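Tuesday, late. Notebook 2, continued from the page with the coffee ring.

Adhesive removal, round whatever. Back on the label residue problem. Quispe jars again, the tall ones, washed hot and then left in the sink overnight by a person who shall remain me. Paper came off in one piece. The glue did not. It has the look of something that plans to outlive the jar.

Tried in this order:

Plain dish soap, warm water, nylon pad. Moved the glue from the left side of the jar to the right side.

Baking soda and cooking oil, equal parts, left on for the length of lunch. Better. Came up in gray crumbs, and then I had an oily jar, so back to the soap. Net progress real but slow, and the bench smells like a fish fry.

Rubbing alcohol on a rag. Fine on the thin film, useless on the thick line where the label overlaps itself. That line is my whole complaint with these jars. Alcides says to score it first with a plastic scraper so the solvent can get in. I said I had thought of that. I had not thought of that.

Scored, then alcohol, then a folded rag held against it for 6 minutes by the Timer (the one with the cracked dial, which runs fast, so call it less). Lifted clean on two jars, left a ghost on the third. Writing this down as the method until something beats it.

Do not use the Drastano remover on anything with a printed lid. It took the ink off the lid and left the glue alone, a clear statement of priorities. The can is now on the high shelf with tape over the nozzle.

Remaining stock is roughly 100 jars. At today's pace I will be finished when the building is.

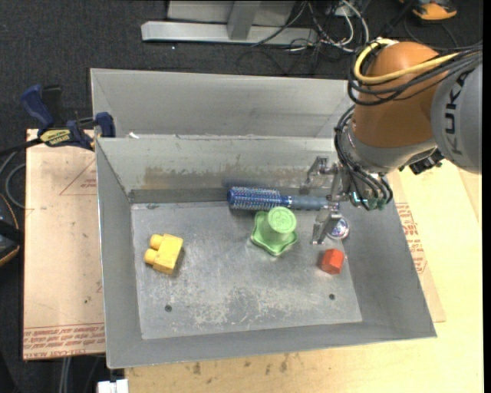 Gray bin, front one. Brown band on the back wall, scratches on the floor. Blue brush at the rear.

Side question, from Alcides Bermúdez, who reads this notebook when I leave it open and sometimes when I don't: why not soften the glue with heat? Because last May I tried heat. Hair dryer on high, one jar, held in a glove. The glue went soft and stringy and attached itself to the glove, the jar and then my sleeve. Page is in notebook 1 if anyone wants to see a grown adult's handwriting deteriorate. But he has a point that I had the nozzle right up against the glass, and that low heat from farther back might only loosen it. Will give it one jar. One.

Things to fix before next session:

- Rags. Cut up the old towels, not the new ones. We have been over this.
- Second plastic scraper. The Stultow one has a nick in it and leaves a stripe.
- Label the alcohol bottle. Yes, I see the irony.
- 900 ml measuring jug is missing again. Last seen with a plant in it.

Three jars set aside on the windowsill for comparison: soap only, oil and soda, scored plus alcohol. Marked on the bottom in grease pencil this time, as the last set was marked on paper labels and I then removed the labels. Check whether the ghost on the alcohol jar still feels tacky in the morning. If it does, second pass with a fresh rag, same timing, and see if the oil mix does anything as a follow-up.

Lights off 9 pm. Lids still to do.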